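Where Does the Trash Go? All About Bins, Bags and Lids

Every day you throw something away. Maybe it is a banana peel, maybe a broken crayon or the wrapper from your snack. You drop it in the bin and you forget it. But a waste bin is a clever thing, and today we will look at it more closely.

What are the parts of a bin?

The big part is called the body. It stands on the floor and holds everything. The body is often made in a dark color, so that stains do not show very much.

On top there is the lid. A lid has two important jobs. It keeps the bad smell inside, and it keeps flies and hungry animals outside. Many lids are joined to the body with hinges. A hinge is a small part that lets something swing open and closed, like a door. Look at a door in your home and you will find hinges there too!

Then there is the bag, which is also called a liner. The bag keeps the bin clean. When it is full, you can tie it and carry all the trash away at one time. 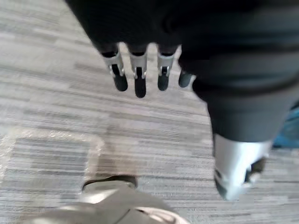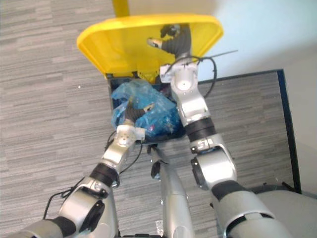

The second picture shows a bin with its yellow lid open and a blue bag inside.

Why do bins have different colors?

In many towns the color tells you what to put inside. One color can be for paper, another one for glass, and another for food scraps. But be careful – the colors are not the same everywhere! In one town yellow is for plastic and cans, and in the next town it can mean something different. Always read the label, or ask a grown-up.

How do you change the bag?

You can help with this job at home.

First, open the lid all the way. Gather the top of the full bag with your hands and twist it. Do not push the trash down with your hands, because there can be something sharp in it. Now make a knot. If the bag is heavy, ask a grown-up to lift it.

Take a new bag and shake it, so the air goes in and it opens like a balloon. Put it in the bin and fold the top of the bag over the rim. The rim is the edge around the opening. Close the lid, and then wash your hands with soap.

Where does the bag go next?

A truck comes and takes it. In the town of Wamomby the truck comes on Tuesday at 6 in the morning, when most children are still sleeping. The workers there empty about 500 bins before lunch. The trash that nobody can use again is taken to a special place outside the town. Paper, glass and metal go to a sorting hall, and from there they can become new things.

Try it yourself

Put 2 boxes next to your bin for one week. In one box put clean paper. In the other put clean, empty cans. On the last day, look in your bin. Is there less trash than usual? Draw what you found and show it to your class.

New words

Liner – a bag that goes inside a bin.
Rim – the edge around an opening.
Hinge – a part that lets a lid or a door swing.
Scraps – small pieces of food that are left over.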